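Walton parts swap gets a bigger room, opens at 10

Small parts, odd bits, leftovers. Bring a bag.

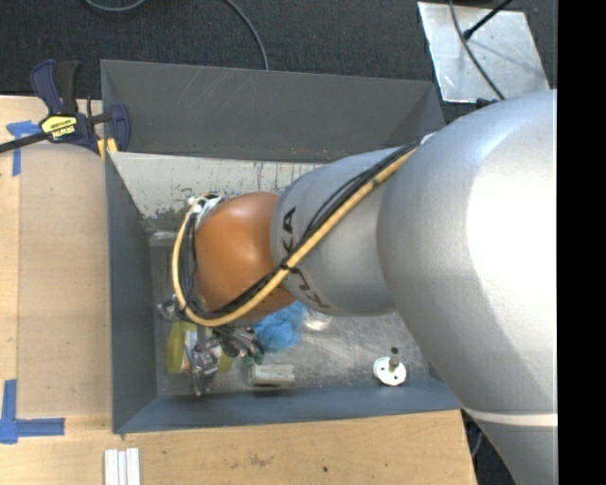
The Walton parts swap is moving into the old Ginting showroom on Grevden Street this August, and the doors open at 10 a.m. on the first morning. Same idea as before. People drop off the small stuff that piles up in drawers and garages, other people come and dig through it. What's new is the space and the setup. Sorting now happens out of deep metal bins, like the gray rectangular one with a small assortment of things in the bottom, set right up against a light wood work surface so whatever comes out can be laid down next to it. Dark carpet stays, at least for now.

Pejman Arabzadeh, who runs the swap, said the last place was just too tight.

"We had folks sorting on the stairs," he said. "Somebody would put a box down and then you couldn't get to the restroom."

The swap took in 2,000 pounds of parts last year, according to Arabzadeh. Most of it came in coffee cans and shoe boxes, most of it unlabled. Cabinet hardware, plumbing pieces, lamp parts, things off of bikes. A lot of it left again the same day.

Rules are mostly the same. Drop-off is free. Taking things is free too up to one grocery bag, after that it's $14 a bag, which goes to rent. Nothing sharp, nothing leaking, no paint, no batteries of any kind. Batteries were allowed last year. They are not allowed now, and Arabzadeh asked that this be printed, so it's printed.

Anything too big for a bin should stay home. There's no storage in back and the landlord has been clear about the hallway.

The move cost $300 for the truck, plus the bins. Those came from Irnau, the restaurant supply place out by the highway, which was clearing out its back lot. Arabzadeh wouldn't give the price. He did say he liked the depth.

"In a shallow tray people just skim the top," he said. "Deep one, you have to get in there."

Not everyone is sold on that. At the July meeting a few regulars asked for trays at table height, saying it's hard on the back to reach down all morning. Arabzadeh told them a couple of trays could go out for the really small hardware, screws and washers and so on, if someone lends them. He was still looking as of this week.

The sign-up sheet for early entry had 134 names on it at last check. Early entry is 9 a.m. and is for people who dropped something off beforehand. One name per drop-off, no holding spots for a cousin.

Parking is on the street or in the lot behind the laundromat, but only the two rows nearest the fence. The other rows get towed. Entrance is on the Grevden Street side, the door with the old Ginting lettering still over it. The side door will be be locked.

Drop-offs are being taken at the showroom from 4 to 7 p.m. on weekdays until opening. Label the box if you know what's in it.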